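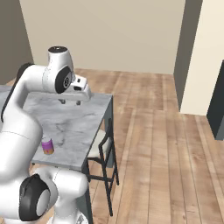

A marble-topped table on a plank floor

Marble benchtops are slabs of natural stone used as work surfaces in kitchens, and I've been mad about them since I was a kid in Torkton. Marble is limestone that's been cooked and squeezed underground until it recrystallises. The grey veining comes from clay and other impurities — my favourite bit!

It's a soft stone, so lemon juice and vinegar will etch it (ask me about my mum's pavlova bench). My mate Delia Ursu reseals hers every October and swears by it. I forget, and mine has the rings to prove it.

We use cookies to improve your visit. Accept | Manage settings
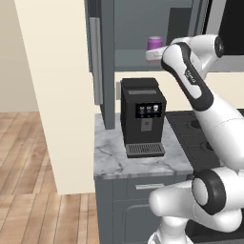 White marble countertop with a coffee machine

Colour is a matter of taste. White shows coffee, grey hides crumbs. A honed finish is matt and disguises etching, while a polished one looks flash and shows every mark. Slabs are usually cut 2 or 3 cm thick, and I'd go the thicker one if your cupboards can cop the weight.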